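1/ I've been learning to cut wood joints by hand since April and I have thoughts! Mostly about dovetails. Thread for anyone who's been eyeing a saw and a chisel and wondering if it's too hard to start.

2/ It's hard for a couple of weekends and then it gets really, really fun. My first joint looked like a bad tooth. I kept it. It lives on the windowsill next to the good pencil.

3/ Start with soft wood you don't care about. I bought a bundle of pine offcuts from the Ganska yard, 20 pieces for less than a pizza, and cut every one of them to bits.

4/ Sharpening first, cutting second. I put this off for a month and it was silly. A sharp chisel in pine feels like cutting cold butter – a dull one just crushes the fibers and makes you think you're bad at this.

5/ Mark with a knife. Pencil lines are fat! You get to choose which side of the line to saw on and you will choose wrong. The knife leaves a tiny groove and the saw drops right into it.

6/ Saw on the waste side, let the saw do the work, loose grip. I hold mine like I'm carrying a baby bird and my lines got straighter the same day.

7/ Things I've made so far, in order:

– a pencil box (gappy, smells great)
– a tray for the hallway, 35 cm long, keys go in it
– a drawer for the old Tolden bench, which finally slides
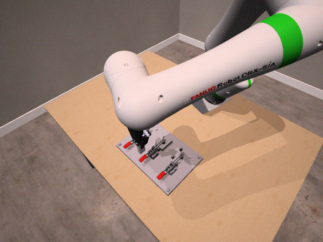 – a bookshelf end, still in clamps, please wish it well

8/ Glue tip: do a full dry run with the clamps on. Every time. I skipped it once and was running around the garage with glue on my elbows looking for the long clamp.

9/ Someone asked about tails first or pins first. I'm tails first. I tried the other way on six joints and they were fine, I just like seeing the tails appear. Try both, pick the one that makes you happy.

10/ Next up is a small blanket chest in cherry. I've been saving the boards all summer and I'm a little scared of them – they're so pretty. Will post the corners, gaps and all. Show me your first joints in the replies, the uglier the better!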